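Workshop & Storage > Floors and surfaces
Thread: Carpet under parked wheels, leave it or pull it?

Tredoletti
Ground floor room, dark grey-blue carpet, fine speckle, glued down. We keep wheeled gear on it. The lease allows me to replace 16 square meters at my own cost. Options are leaving the carpet, vinyl sheet over it, or stripping to the slab. Main concern is knobby rubber treads and what they do to the pile over a few years.

Hajdu
Strip it. Small screws vanish in speckled carpet. I lost 3 from one bracket in March and found one.

Nalico
Disagree. Carpet is forgiving when a part gets dropped, and bare slab chips edges. Put a hard mat where you work and leave the rest. What is the load per wheel?

Tredoletti
No wheel load figure yet.

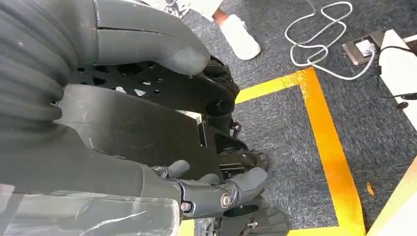
Black treaded wheels, dark carpet, clear film over the grey arm parts.

Brinness
Fine speckle hides wear well, so don't judge it from standing height. Put a straightedge across the spot where a wheel normally sits and measure the dip. Check it again after 50 hours unloaded. If it hasn't recovered by then, the backing has gone and a mat won't fix it.

Hajdu
A mat also creeps on pile. Mine moved every time something turned on it.

Nalico
Yours was too light. A 600 mm square tile creeps, a full sheet with taped edges doesn't.

Brinness
Vinyl directly over carpet is a bad idea either way. It flexes and the seams open. Use a rigid board underneath or skip it.

Tredoletti
Fair. Vinyl is off the list. I'll do the straightedge test on Sunday and post the readings. If the dip stays, I'll strip the parking corner only and put a transition strip at the join.

Hajdu
Get a low-profile strip. Small wheels catch on the domed ones.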